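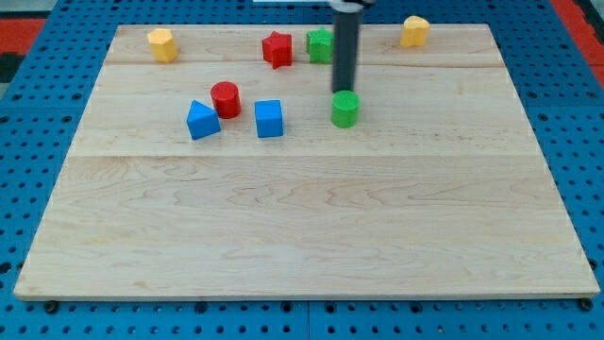
Leading a small group through Jonah, chapter 4 has me stuck

Posted 6/10/18 by Geltmont

I lead a home Bible study with 11 adults. Most of them grew up in church, but two are new to all of it and had never opened a Bible before this winter. We started Jonah in March as a short series and took a long break after chapter 2. Now we are at the last chapter and I don't know how to teach it.

The first three chapters went fine. Everybody knows the fish. Chapter 4 is the problem. Jonah is angry that God spared Nineveh, he goes and sits outside the city, the plant grows up and dies, and then the book stops on a question. One of the new people read ahead and asked me, "So did Jonah ever get over it?" I said I would look into it.

My study guide gives this chapter half a page. The one on my shelf from my old church wants me to make it a lesson on obedience, but he already obeyed in chapter 3. What is the main point I should be drawing out, and how do you end a lesson on a book that doesn't have an ending? We have an hour, and a good part of that goes to prayer requests.

Litalau

The text doesn't say whether he got over it, and I would tell your group that. Some people will want you to fill it in. Don't.

I would build the whole hour on Jonah 4:2. Jonah explains why he ran in the first place. He says he knew God was gracious and compassionate, slow to anger and abounding in love. He is quoting very nearly what God says about himself to Moses in Exodus 34:6. In Exodus those words are good news for Israel after the golden calf. Jonah is using the same words as a complaint, because this time they are being applied to Assyrians. Have somebody read both passages out loud, one right after the other, and then wait. In my group it took a while before anyone spoke.

After that, read what he prayed inside the fish in chapter 2. He was thankful enough for mercy when it was his own. Your group has already studied that chapter, so they can make the connection themselves.

Questions I have used with this chapter:

What does Jonah think the people of Nineveh deserve?
Is he wrong about what they had done?
Why does he care about the plant?
Who would you find it hard to see forgiven?

The last one can get personal. I let people write their answer down and keep it, and we don't go around the circle. If you have someone in the room who was badly hurt by another person, say clearly that the chapter isn't telling them to pretend it didn't happen. Nineveh was told about its violence before anything else, and the people turned from it.

For the ending, read verse 11 and go straight into prayer. It is a question, and you can leave it as one. The book has only four chapters, so you could also read all of it aloud at the start of the meeting — it takes less time than you would think.

Yoo

just do the plant. people remember the plant. we did it with the youth and they got it right away, he was sorry about a plant and not about a whole city

also the number in the last verse is 120,000 people plus animals. somebody will ask why the animals are in there. I said God made them too and we moved on

Aka

I agree with most of what Litalau wrote but I would add one thing about your two new people. They may not know who the Assyrians were or why an Israelite would hate them. Without that, Jonah comes across as a grouch and the chapter turns into a joke about a man with a bad temper. Take five minutes at the start. Assyria was a brutal power, and it later destroyed the northern kingdom (2 Kings 17). Jonah son of Amittai is mentioned in 2 Kings 14:25 as a prophet in that same kingdom, so these were his own people's enemies.

If you have a second week, Luke 15 goes well with it. The older brother also stands outside, angry, while someone else is being welcomed in, and we never hear whether he went inside either. We did the two chapters back to back and I wish we had planned it that way from the beginning. If you only have the one meeting, skip it, because bringing in the parable with ten minutes left will crowd out everything else.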